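Nukham 洗濯物たたみメモ README

はじめに

どうも、Nukhamを書いている者です。ひとことで言うと、ベッドの上で洗濯物をたたむときの手順と、服ごとのたたみ方の記録をまとめたテキスト集です。もともとは自分用のメモ帳でした。乾いた服をベッドにどさっと置いて、そのまま寝る時間になって、椅子に移して、朝またベッドに戻す。あれを何年もやっていて、さすがにどうにかしたいなあと思って書き始めたのがきっかけです。

書いているうちに記録が増えてきて、友だちに見せたら「ほしい」と言われたので、ファイルを整理して置いておくことにしました。整理といっても、途中で書き方が変わっているところがあちこちにあります(古い記録ほど雑です、すみません!)。気になったら直して使ってください。

入っているもの

記録は全部で2891件です。1件が「服を1枚たたんだ」に対応しています。同じ服を何度もたたんでいるので、服の種類としてはぐっと少なくて、200着ぶんです。家族の服も混ざっています。子ども服は少なめ、冬物は多め。靴下は入れていません。靴下はまた別の戦いなので……。

ファイルの並びはこんな感じです。

readme.txt いま読んでいるこれ
fuku.csv 服の一覧。種類、色、素材、丈など
tatami.csv たたんだ記録。こちらが本体
tejun.txt 服の種類ごとの手順。文章だけ
kotoba.txt 用語の説明。私の勝手な呼び方が多いので、先に見ておくと楽です

文字コードはUTF-8、区切りはカンマです。メモ欄にカンマを打ってしまった行は引用符で囲んであります。表計算ソフトでそのまま開いたら文字化けした、という話を一度聞いたので、読み込みのときに文字コードを選んでもらうのが確実だと思います。

tatami.csvの列

no 通し番号。抜けはありません
fuku_id fuku.csvの番号と対応
basho たたんだ場所。ベッド、床、テーブルのどれか
muki 最初に置いた向き。おもて、うら、よこ
orikata 折り方の名前。kotoba.txtを参照
kaisu 折った回数
yarinaoshi やり直した回数。0がいちばん多いですが、見栄を張っているわけではなくて、途中であきらめた分は入れていないからです
shiwa 仕上がりのしわ。1から5まで、5がいちばんきれい
memo 自由記入。ぼやきが多いです

shiwaの数字は完全に私の感覚です。最初のころは甘くて、あとになるほど厳しくなっています。昔の4は今の3くらいかもしれません。並べて比べたいときは、通し番号の近いもの同士で見てください。

折り方の名前について

kotoba.txtを読むのが面倒な人のために、よく出てくるものだけ書いておきます。

二つ折り 縦の真ん中で折って左右を重ねるだけ。ズボンはだいたいこれから始めます。
三つ折り 左右を内側に倒して細長くする折り方。トレーナーやTシャツ向きです。
くるくる 裾から巻いていくやつ。旅行の前にしか使いません。
ふところ 最後に裾のゴムのところへ押し込んで、ばらけないようにする折り方。正式な名前がありそうなのに調べていません。
ざっくり 名前のとおり。疲れている日に急に増えます。

Flutentという名前がメモ欄に出てきますが、うちで使っている引き出し用の仕切り箱のことです。「Flutentに入らず」と書いてあれば、たたみ上がりが大きすぎて箱に収まらなかったという意味です。箱の奥行きに合わせて折り幅を決めている服がけっこうあるので、お手持ちの引き出しに合わせて読み替えてください。

ベッドでたたむときの手順

私はほとんどベッド派です。床だと腰にくるし、テーブルだと冬物がはみ出すんですよね。ベッドはふかふかして折り目がつきにくいのが弱点ですが、慣れればちゃんといけます。

最初に掛け布団とベッドカバーをざっと引っぱって平らにします。ここをさぼると、服のしわなのかカバーのしわなのか、途中でわからなくなります。完璧に伸ばさなくても大丈夫。服を置くところだけ平らならじゅうぶんです。

次に乾いた服の山を足元側に寄せて、手前に1枚ぶんの場所を空けます。山の上でたたみ始めると、だいたい崩れます。私は何度も崩しました。

1枚取ったら、空中で2、3回ぱたぱた振ってから置きます。置いたら真ん中から外に向かって手のひらでなでる。端をつまんで引っぱると形がゆがむので、私はなでる派です。でも袖だけは引っぱったほうが早いです(矛盾していますが、記録を見てもそうなっています)。

それから縫い目を探します。縫い目がまっすぐ通っていれば、それを目印にして折れば左右がそろいます。縫い目のない服は、裾の両端を合わせてから上へたどっていくのが好きです。裾や襟が内側にめくれていたら、折り始める前に出しておきます。あとで気づくと全部開くことになって、けっこうへこみます!

折るときは、折り目になるところに片手を置いて、もう片方の手で布を運びます。ベッドの上だと布が沈むので、置いた手はあまり強く押さえないこと。軽くでいいです。

折り終わったらすぐ積まずに、その場で上からひとなで。これだけでshiwaの数字が1つ上がったりします。積むのは1か所につき8枚まで。それ以上にすると、運ぶときに真ん中から滑ります。
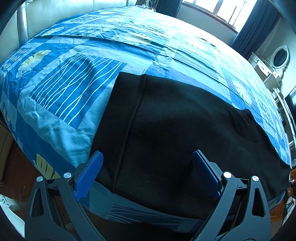

黒い服はほんとうにやっかいで、前と後ろの区別がつきにくいし、縫い目も夜の電気だと見えづらいんです。メモ欄で「黒」を検索すると、ぼやきがずらっと出てきます。おすすめは昼間のうちに黒いものだけ先に片づけてしまうこと。ほこりや糸くずも目立つので、折る前に手ではらっておくと気分がいいです。夜しか時間がないときは、指で縫い目をたどってください。目で探すより早かったりします。

厚手のものは、重なったところがぽこっとふくらみます。無理につぶそうとするより、一度開いて折る位置を指1本ぶんずらすほうがきれいになります。トレーナーのフードや太いゴムの入った裾は、ふくらむ前提で外側に回してしまうのが楽でした。

記録の偏り

使う人のために、わかっている偏りも書いておきます。

まず、たたんだ場所はベッドにすごく寄っています。床とテーブルの記録は、気が向いたときのものしかありません。場所ごとの比較に使うのはちょっと苦しいと思います。

それから季節。書く気力があるのは寒い時期で、7月はほとんど進んでいません。暑いとTシャツを丸めて引き出しに放りこんで終わりにしてしまうので、夏物の「ざっくり」率は実際にはもっと高いはずです。

あとは利き手。私は右利きなので、手順の文章も右手で布を運ぶ前提になっています。左利きの人は左右を入れ替えて読んでください。

黒と紺の区別もあやしいです。fuku.csvで黒になっている服のうち、あとから紺だと気づいたものが20着ありました。これは直してあります。まだ残っているかもしれません。

使い方と決まりごと

個人で使うぶんには自由です。印刷して壁に貼ってもいいし、自分の服の記録を足していってもらってもかまいません。作り変えたものを配るときは、元がNukhamだとひとこと書いてもらえるとうれしいです。販売はなしでお願いします。

手順どおりにやって服が伸びた、という場合の責任は取れません。ニットやレースのものは、まず洗濯表示を見て、気をつけて扱ってください。私も一度、セーターの肩を変な形にしました……。

これまでの変更

最初の版 自分用のメモをそのまま置いただけ
次の版 fuku_idをつけて、服と記録を分けた。これがいちばん大変でした
その次 muki の列を追加。古い記録は空欄のままです
いまの版 折り方の名前をそろえた。黒と紺の直し。kotoba.txtを新しく追加

これからやりたいこと

Cledenという別のメモがあって、そちらは引き出しの中の並べ方を書いています。いつかfuku_idでつないで、たたんだあとどこに入れたかまで追えるようにしたいです。Cledenのほうがまだ散らかっているので、先にそっちの片づけからですね。

シーツとボックスシーツも入れたい気持ちはあります。ただ、ボックスシーツは何度やっても最後が丸い塊になるので、手順として人に見せられるものがありません。うまいやり方を知っている人がいたら教えてほしいです!

タオルは入れるかどうか迷い中。枚数が多すぎて、全部書いていたらタオルの記録集になってしまいそうで。

間違いを見つけたときは、通し番号と、どこが変かを書いて送ってください。「この折り方だとFlutentに入らない」みたいな報告も歓迎です。返事は遅めですが、洗濯物をたたみ終わった夜にまとめて読んでいます。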